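The Spill Rule

By the time May came, the rule book at Bitivetti had grown to 30 pages, and Ansel Blackwood had written nearly all of them himself, in the evenings, at his kitchen table, with the radio going low. He was proud of it the way some men are proud of a tomato bed. It said how fast an arm could move near a person, and how far a gripper should open before it went near anything made of paper, and what had to be wiped and when, and it said all this in plain words, for he had once been a young man handed a manual he couldn't follow and he had never gotten over it.

The trouble was Rule 9. Rule 9 said that when anything spilled, the arms were to stop where they were and wait for a person.

"Wait how long?" asked Yuxi Cao, who had come over from Jodlow that spring and still wore her visitor's badge out of politeness.

"Until the person comes," said Ansel.

"And if the person is at lunch?"

He thought about that longer than he wanted to. Then he pulled up his stool beside the white table, and she pulled up hers, and they started the run.

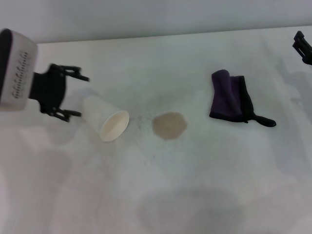 "Pause it," said Ansel, and Yuxi did, and for a while they just sat and looked, the way you might look at a chessboard somebody else had left in the middle of a game.

"Now, your rule would leave it like that," she said, kindly enough. "My old boss, Du, would say pick up the cup first, then see to the mess, cloth last, and never reach across the pile with an open hand. My grandmother would say the same, come to think of it, only louder."

Ansel laughed. He had a grandmother too, and she'd had a great many opinions about spilled flour. He got out his pencil (he always drafted in pencil, and the Ollevex people, who typed up his pages, had long ago stopped complaining) and he crossed out the word "wait," and then, feeling he'd been hasty, wrote it back in smaller.

"If a person is within reach of the table, stop and wait," he read aloud. "If the table is clear of people, set the cup upright, and go slow about it. Check the rim before closing on it. Then the cloth."

"Why check the rim?"

"So you don't crush it, dear. A paper cup has so little to say for itself."

She wrote that down too, though he told her it wasn't part of the rule. 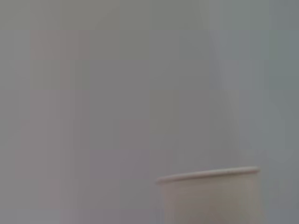
The cup, for Rule 9, second draft.

They went on until the coffee was gone and the light in the hallway had clicked itself off, arguing very pleasantly over whether "slow" ought to have a number beside it. Yuxi thought it should. Ansel thought so as well, but he wanted to sleep on which one.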